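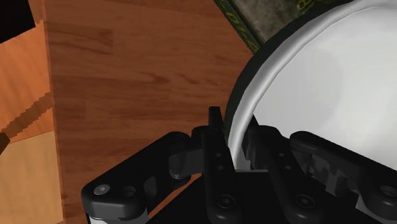 Aleksandra Urbańczyk had been hired by Felell to say whether the bowl had been put away. She had managed the kitchen at Sikora for most of her working life, and had said yes or no about bowls to a long line of teenagers, so the interview was short. Her desk had a screen on it, and on the screen was a kitchen that did not exist, and in the kitchen was Suvex. Suvex was mostly a pair of black fingers from where she sat. They came up from the bottom of the screen as if they belonged to her. At the moment they were at the big white bowl with the dark line along its rim, the toothed finger seemingly on the inside and the plain one on the outside, which was how she would have gone about it herself if she'd had only the two. Behind the bowl was something green that might have been a box of something. The table was nice. She would have liked that table.

"What's in the green box?" she had asked on her first morning.

"It's a distractor," said Pell, who ran the evaluations.

"Of what?"

"It distracts."

She wrote that down, to show willing.

The form had a space for the episode, a space for the grade, and a space called Notes, which she later learned nobody had ever filled in. The grade was Success or Failure. The instruction Suvex had been given was printed at the top: put the bowl away. It had one minute, 60 seconds, and if it ran over, the kitchen froze and started again with the bowl back where it had been, as fresh as the day it was drawn.

In the first episode Suvex picked up the bowl, carried it to the edge of the table, and let go of it over the floor.

"Failure," said Aleksandra.

"The bowl is off the table, though," said Pell.

"It's on the floor."

"Right, but the check is whether it's off the table."

"I've had people who worked to that check," said Aleksandra. "They work elsewhere now."

Pell was a decent man and went away to change the check. It took him until after lunch. From then on the bowl had to be in the cupboard, and Suvex, which had been getting very good marks up to then, got very bad ones, and someone from upstairs came down to ask what had happened to the graph.

"She happened," said Pell.

The someone was named Corwin and had a title with the word Home in it. Corwin explained, leaning on the back of her chair, that there would be a launch in December, and that it would be a launch of a robot that did chores, and that in order to launch it they needed a number that went up. He had no objection to the cupboard in principle. He wondered if there could be a stage before the cupboard.

"Such as?"

"Intent," said Corwin. "Toward the cupboard."

Aleksandra thought about the boy at Sikora who had spent a whole Mother's Day brunch having intent toward the dishwasher. She put down Failure for the next six episodes, and in Notes she wrote: put it in the cupboard upside down on top of a cup. Then: put it in the cupboard and kept holding it. Then: closed the door on it. Then, because she was fair: very nearly. Then: very nearly is not in.

The last of the six she couldn't decide on. Suvex had picked up the bowl, paused over the table, and set it down again where it had come from.

"Where does it live?" she asked Pell.

"Where does what live?"

"The bowl. It's a big bowl. People who have a bowl like that keep it out on the table and put fruit in it. Maybe it was away already."

Pell looked at the screen for quite a while. Then he took off his glasses and cleaned them on his sweater, and the graph was down for the rest of the day.

It got better, to be fair to it. She came to recognize its habits, the way it would nose along the outside of the rim before it committed, and the little second squeeze it gave once it had hold, like a man checking for his wallet. By the fall it could do the bowl into the cupboard, right way up, with nothing under it, more often than she would have bet. She found she was rooting for it. She once said "good boy" out loud, and the engineer across from her, without looking up, said, "We all do that."

She took the habit home. She stood in her own kitchen at ten at night with a colander in her hand, grading herself. The colander did not fit in the cupboard because the big pot was in the cupboard, and the big pot did not fit anywhere else because of the waffle iron, and she couldn't remember the last waffle. In the end she put the colander in the oven. She had been doing it for years. She tried to imagine writing that up as an instruction.

In November Felell got Suvex a real job, on trial, at Brarkero, which sold kitchenware at a mall and had agreed to let it straighten the shelves after closing. The real one was the same black hand on the end of an arm, on the end of a cart, and it had a smell of warm dust that the one on the screen had never had. Aleksandra was sent along to grade. Pell came to hit the button. Corwin came to film it.

The store manager was a tired woman in a lanyard who wanted to know only two things.

"Does it break stuff?"

"It's very gentle," said Corwin.

"Does it move stuff I didn't ask it to move?"

Corwin started to say something about autonomy, and Aleksandra said, "We don't know yet," and the manager looked at her with real warmth.

They had given it a mixing bowl to begin with. Customer had left it in with the bath mats. Suvex was to return it to the shelf with the other mixing bowls, aisle 22, eye level. Pell hit the button. The arm swung out, the fingers opened, one went in and one stayed out, and up it came off the bath mats as sweetly as anything Aleksandra had seen on the screen. There was the second squeeze. The cart began to roll.

It rolled past lamps and past a rack of aprons. It slowed down for a balloon, went around the balloon, and turned into the right aisle. Corwin was walking backward in front of it with his phone up, whispering numbers. At the shelf it stopped. There was a gap in the row exactly one bowl wide, and the bowls on either side had been put there by a person, which is to say a bit crooked.

Suvex held the bowl in front of the gap. It moved left the width of a pencil. It moved right. It went in until the rims touched, with a small clean note, and came out.

"Come on," said Pell, under his breath.

It tried again and there was the note again. It did this for some time. It was a pretty sound, and it was the only sound in the mall, and after a while the security guard came down from the other end to see who was playing it.

"Can't you just shove the one over?" said the guard.

"It wasn't asked to move the other ones," said Pell.

"Huh," said the guard. He thought about it. "My wife's like that about the fridge."

The manager had her arms folded. She had a truck coming at six. She watched the hand go in, ring, and come out, and Aleksandra saw her own hand come up off her elbow and start to reach, the way your foot goes for the brake when someone else is driving.

"Don't help it," said Corwin, still filming.

"I'm not helping it," said the manager. "I'm going home." And she put one finger on the crooked bowl to the left and slid it over an inch.

Suvex set its bowl down in the gap. It let go. It backed out without touching anything.

"Yes!" said Corwin. "Did you see that? Tell me that's a success."

Aleksandra had the form on a clipboard, the paper kind, because the tablet hadn't connected. She looked at the shelf. The bowl was in. It was straight, a good deal straighter than its neighbors, and now that she looked she could see it had been put back with the price sticker facing out.

"Who trained it to do the sticker?" she said.

Pell said he had no idea. There weren't any stickers in the kitchen.

"It's a coincidence," said Corwin. "Can I say it isn't?"

The manager was switching off the lights from the front, one bank at a time, and had gotten as far as bedding. Aleksandra held the clipboard up to what was left. She wrote Failure, looked at it, and went down to Notes, where she wrote for so long that she had to turn the sheet over. Then she asked the guard for his wife's opinion about the fridge, and on the walk back to the van he gave it to her in full.

Home Stories Archive Authors Submissions Newsletter Contact Back to top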